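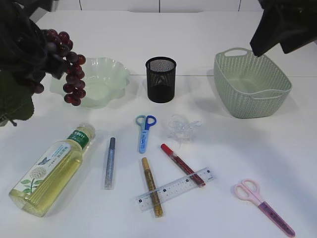

Posted by Tania Bhattacharjee in July | Filed under Garden and kitchen

When we moved to Kakbridge I promised myself two things: that I would learn the names of the neighbours, and that I would finally grow a grapevine. The neighbours took a fortnight. The vine has been a longer story, and I'm still in the middle of it.

It came from the little nursery on the Tenmont road, a bare brown stick in a pot with a label that just said "Lalden, black, dessert". I had gone in for compost. The lady at the till told me to plant it against the warmest wall I had and then be cruel to it every winter, and I nodded as though I were the sort of person who could be cruel to a plant. I am not! The first two winters I snipped off a few ends, felt dreadful, and went indoors to put the kettle on.

So of course it went everywhere. It went along the fence, over the shed and into next door's lilac (they were very nice about it), and all it gave us was leaves. Lovely leaves, mind you – my mother came to stay and stuffed a whole tray of them with rice and mint, and we ate them cold for lunch all week.

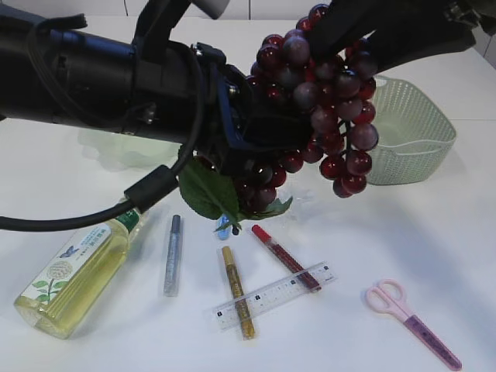
Last winter I was braver. I borrowed a proper pair of loppers and took the whole thing back to one main stem and a few short stubs, and it looked so miserable that I avoided that side of the garden until spring. Then in May the buds came, and behind the buds these tiny green clusters like pinheads, and I was out there in my dressing gown at six in the morning with my tea, just looking.

I'm now told I should be thinning them. You take small scissors and cut out some of the baby grapes so the rest have room to swell, and it is every bit as fiddly as it sounds. I managed three bunches before my neck gave up. The others will have to take their chances.

If they ripen I shall have most of them with cheese, and I'd like to try my aunt's grape and fennel seed loaf, which she used to bake in a battered old Pagano tin and which none of us ever wrote down properly. I remember it had olive oil and a crackly sugar top. If anybody has a recipe that sounds close, do leave it in the comments, as I've tried it with shop grapes and the middle went soggy both times.

In the meantime I need to find some netting, as the blackbirds have started sitting on the shed roof.

Search this blog Go

Contact | © Tania Bhattacharjee | Back to top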